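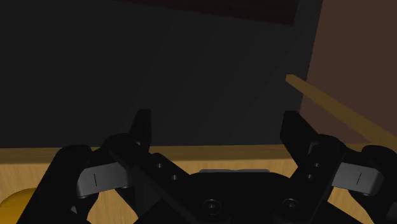
Linari gripper fault

The Linari gripper fault is the name commonly given to a failure in the control software of the Linari, a two-fingered robot gripper sold by the firm Flaltach. Under certain conditions the gripper reported that it was holding an object when its fingers were open and empty. The arm carrying it then went through the rest of its task as if nothing were wrong. The fault was made public in July 2024 by Damian Wyss, a test engineer at the integrator Emeo.

Background

Flaltach promoted the Linari as suitable for household handling work, such as opening cabinets and moving small items between surfaces. Most of the evidence for this claim came from Gil, the company's own simulator, in which a rendered model of the gripper works among wooden furniture and dark panels. How far such results carry over to a real kitchen was disputed from the start. The published success rates did not say how a success was counted.

Fault

The Linari judged a grasp by motor current. If the current rose above a set level while the fingers were closing, the software recorded a grasp, and that record stayed in place until an "open" command had been completed. When an open command was interrupted and then resumed, the fingers spread fully but the record was never cleared.

Wyss ran 799 pick attempts in Gil and found the false report in 133 of them. He then repeated the test on a physical gripper, where it appeared 58 times in 179 attempts. The higher rate on hardware has not been explained. Flaltach blamed worn linkages in the unit tested, although it did not inspect that unit.

Safety

Flaltach described the matter as a "reporting issue" with no bearing on safety. This is hard to square with its own manual, which allows the arm to move at full speed once a grasp is confirmed. An arm that wrongly believes it has hold of a door handle may pull back quickly with open fingers, close to whoever is standing there. No injuries have been reported – but the company kept no public incident log at the time.

Response

A software update in November added a check of finger position before a grasp could be confirmed. Emeo said the false reports no longer appeared in simulation. It did not publish new hardware results, and the claim that the fault has been fixed rests mainly on Gil, the same simulator in which Flaltach had missed it.

See also

Grasp detection
Robot end effector
Simulation-to-reality gap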